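Mogens Egilsson had the kettle on before I had my coat off, and he was already talking about money. He plans equipment for Closcombe, a small workshop that sorts mixed goods for other firms, and for most of this year his mind has been on robot arms – how many, how soon, and what else has to be paid for along with them.

"People ask me what the arm costs, and I tell them to ask me about the floor, the tables and the cables first," he said, pouring. "I set aside 2,000 for small things in May and I thought I was being generous, bless me!"

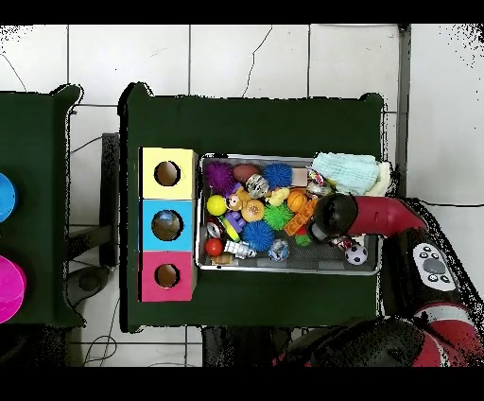
The arm over the toy tray, with the colored boxes on the same table.

The toys are there on purpose. Egilsson likes a tray with a bit of everything in it, spiky balls and soft toys and cloth all together, and he wants to see any gripper face that before he signs for it. "A sales sheet will show you a nice square block. Our customers send us teddy bears."

His colleague Preben Hjaltested, who looks after the budget, would happily lease for 36 months and be done. Egilsson leans toward buying one arm outright and keeping money back for spare grippers, and the two of them have been going over it, very politely, for almost 3 weeks.

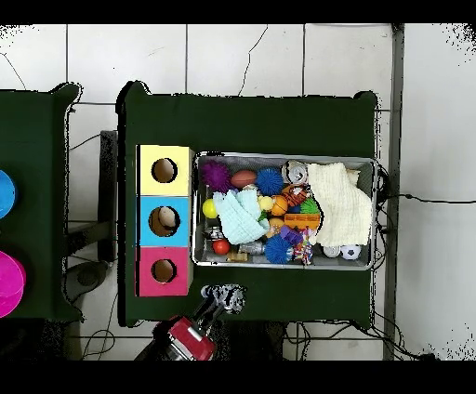

Cloth and toys share the tray, with the gripper near the pink box.

"Cloth is where I'd spend," he told me. "If Preben gives me another 100 for anything, it goes on fingertips."

Renoseo's quote was still on his desk when I left, under the biscuits, waiting for both signatures.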